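4. Puesta en marcha de la tarea de recogida y clasificación

Este capítulo explica cómo preparar la célula Jokton para traspasar piezas de una cubeta a otra. Antes de empezar conviene tener claro qué se le puede pedir hoy al equipo y qué no, de modo que la primera sección se dedica a eso. Quien solo necesite el procedimiento puede pasar al apartado 4.2.

4.1 Alcance: qué tareas admite el equipo

Muchas consultas que recibe el servicio técnico de Vorton empiezan con la misma pregunta: si el brazo puede ordenar una cocina, doblar ropa o vaciar el lavavajillas. Con la configuración descrita en este manual, no. El equipo trabaja con piezas rígidas, de forma conocida, dentro de una zona delimitada y con una iluminación estable. Si falta alguna de esas condiciones, la tasa de fallos sube hasta el punto de que una persona termina antes haciendo el trabajo a mano.

Tareas admitidas:
- Traspaso de bloques, tacos y perfiles cortos entre dos cubetas contiguas.
- Separación por color, con un máximo de tres colores por lote.
- Retirada de piezas sueltas de una mesa despejada.

Tareas en pruebas, sin garantía de resultado:
- Piezas apoyadas unas sobre otras.
- Envases de plástico blando.
- Cubiertos y utensilios de cocina limpios y secos.

Tareas no admitidas:
- Tejidos, bolsas, cables y cualquier objeto que cambie de forma al cogerlo.
- Vidrio y cerámica.
- Trabajo junto a niños o animales domésticos.

En un taller, una tarea que sale bien nueve veces de cada diez todavía obliga a tener a alguien pendiente. Téngalo en cuenta al planificar los turnos: durante el primer mes de uso, el operario no debe atender otra máquina al mismo tiempo.

4.2 Preparación de la zona de trabajo

1. Despeje la mesa dentro del alcance del brazo. Retire herramientas, vasos y papeles sueltos.
2. Coloque las dos cubetas una detrás de otra, con los bordes en contacto.
3. Sujete la unión con una pinza de presión en cada lado. Mueva las cubetas con la mano; si se desplazan, vuelva a colocar las pinzas.
4. Compruebe que las mangueras y los cables cuelgan libres y que ninguno roza el borde de las cubetas cuando el brazo gira.
5. Fije con cinta cualquier lámina o tablero que deba quedarse sobre la mesa.
6. Deposite las piezas en la cubeta delantera. Para la primera prueba use 6 bloques, 3 de cada color, sin apilar.

Nota: los arañazos y las manchas del fondo no impiden el funcionamiento, pero las tiras brillantes y los restos de cinta metálica pueden confundir a la cámara. Si la detección marca una pieza donde no la hay, repita el calibrado de fondo (apartado 4.3).

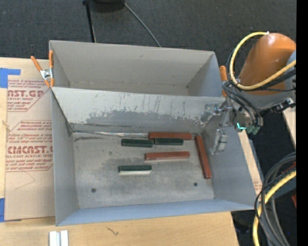 Figura 4-1. Bloques rojos y verdes en la cubeta delantera, con pinzas de mango naranja en la unión de las cubetas.

Los bloques no tienen que estar alineados ni guardar una distancia fija. Los casos más difíciles son dos: la pieza pegada a una pared y las piezas que casi se tocan por los extremos. En el primero, la pinza del brazo no dispone de hueco para bajar uno de los dedos. En el segundo, el programa puede interpretar dos bloques como uno más largo. No los separe a mano durante la prueba inicial; interesa saber cómo responde el equipo en su instalación.

4.3 Calibrado de fondo

1. Vacíe las dos cubetas.
2. En el panel, abra Tarea > Fondo y pulse Nuevo.
3. Espere a que termine la captura. No se acerque a la mesa ni proyecte sombra sobre ella.
4. Guarde el fondo con el nombre de la célula.

Repita el calibrado cada vez que cambie las cubetas, la iluminación o la posición de la cámara.

4.4 Primera ejecución

PRECAUCIÓN: mantenga las manos fuera de las cubetas mientras el brazo tenga tensión, aunque esté parado. El brazo puede reanudar el movimiento sin aviso sonoro.

1. Ajuste la velocidad a 200 mm/s. No supere los 300 mm/s hasta completar el registro del apartado 4.5.
2. Sitúese junto a la parada de emergencia.
3. Pulse Iniciar y observe el primer ciclo completo.
4. Si el brazo falla tres intentos seguidos sobre la misma pieza, se detendrá y mostrará el aviso P-Agarre.
5. Para continuar, pulse Pausa, corte la tensión del brazo, separe la pieza de la pared con un útil de plástico, restablezca la tensión y pulse Reanudar.

PRECAUCIÓN: no desactive el límite de intentos. Un agarre repetido contra la pared deforma los dedos de la pinza y puede desplazar la cubeta.

4.5 Registro de fallos

Anote cada intervención manual durante las primeras jornadas: color de la pieza, posición y motivo de la parada. La hoja de registro está en el anexo B. Con esos datos, el servicio técnico puede decirle si la tarea es viable en su caso o si le sale más a cuenta un alimentador mecánico Bronder, que coloca las piezas siempre en la misma postura.

Para usos domésticos o de enseñanza, escriba antes de la compra a Yolanda Requena, de atención al cliente, e indique qué objetos quiere mover. Las solicitudes de prueba con piezas propias las tramita Sølve Nygård.

Revisión del capítulo: 13 ago 2024. Se modifica el límite de velocidad de la primera ejecución y se añade el aviso P-Agarre.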